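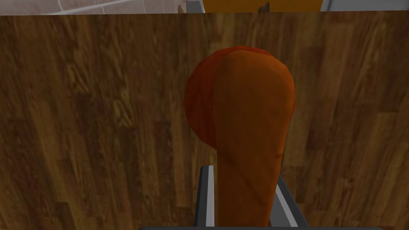 Plinitance is looking for a gripper and cell technician to join our small crew at the Ciltlow workshop, and if you are the sort of person who can't walk past a squeaky hinge without wanting to fix it, please keep reading. We run one robot cell for handling prepared food, along with a simulated kitchen where every change to the gripper gets tried first. A good part of your week would go to holds like the drumstick one, with a gray finger on each side of the narrow shaft and the rounded end pointing up. It looks like a simple thing to set up, but a small change in finger angle can make a big difference to how a piece sits, and we'd like someone who enjoys fussing over that.

The real cell is called Bellis (we've grown fond of her) and she needs regular care. You would take the fingers off for cleaning at the end of each shift, check the pads for wear, and grease the slides every 100 hours. After 2,000 cycles the fingers are measured again and the opening width is reset, and the new numbers go into the simulation so the two stay in step. When something jams, you'd be the one with the hex keys, and you'd write up what you found in the log in plain words that the next person can follow.

You don't need a degree. We'd love to hear from millwrights, appliance repair people, packaging line mechanics and anyone who has kept older equipment running with patience and a decent set of tools. Some comfort with a computer will help, but Hamdia Habte looks after the simulation side and will teach you the rest at your own pace - she taught most of us. A food handling certificate is useful, and we'll pay for the course if you haven't got one.

The job is four days a week, with early starts on two of them, and there are 10 paid training days in the first six months. Now and then you'd spend a day at our Flurholm site helping with spare parts. Parking is free, the coffee is good, and the workshop is heated properly in winter, which those of you who have worked in cold shops will appreciate.

To apply, send a short letter and your work history to Emiliano Bustos at the Ciltlow office by April 8, 2019. Tell him about a machine you looked after and what it needed from you. Drawings and photos of your own repairs are very welcome - messy ones too!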